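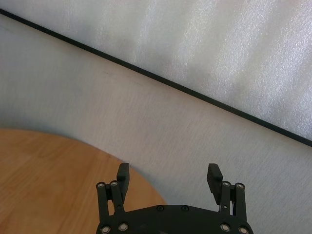

10/6/19

I gave the decluttering thing a fair shot. I want that on the record before the emails start. I bought the Varnov course in August, all 11 lessons of it, I printed the worksheets, and I did what they told me for 30 days straight. I have thoughts.

The basic claim is that if you get rid of one thing on day one, two on day two and so on, you end up with a calmer house and a calmer head. The first week is easy, which should make you suspicious. Anyone can find a dead pen and a couple of stretched-out T-shirts. By the third week I was standing in the hall closet at night deciding whether a pair of shoelaces was one item or two. The course says to trust your gut on that. My gut said go to bed.

My final tally was 343 items out the door. It sounds like a lot until you learn that I counted every takeout menu separately, and that the worksheets more or less invite you to. A bag of loose screws got me through most of a bad evening. The closets look about the same as they did in July.

And then there's the question of where it all goes. Lesson four says "release it back into the world," which in my town means a drive out to the Becerra thrift store, where they took the coats and the lamp and turned down nearly everything else. Fair enough! They aren't a dump. The dump is the dump, and I went there too, twice, feeling very calm indeed.
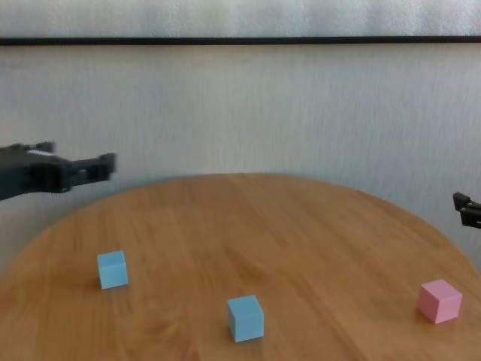 What bugs me most is the shopping. You'd think a course about owning less would leave it there, but each lesson ends with a link to something you need in order to own less properly. Drawer dividers. Matching jars. The Sular label maker, which I did buy, and which needs its own special tape, which now needs its own spot in a drawer. I looked up the Enano folding bins as well and closed the page when I saw the price for a set of 4. They're boxes. I have boxes.

A few readers told me last time that I was being unfair, that it worked for them, that they sleep better now. Maybe so. I don't doubt anyone feels good after cleaning out a garage. I felt good for an afternoon myself. I just doubt that it took a paid course to get there, and I'd like to hear from someone a full year later, with the same garage and the door open.

One thing I'd keep: the rule about dealing with mail while you're still standing up. I've stuck with it so far, and the kitchen counter is better for it. My grandmother did the same thing and didn't charge for it.

The label maker is for sale if anyone wants it. Tape included.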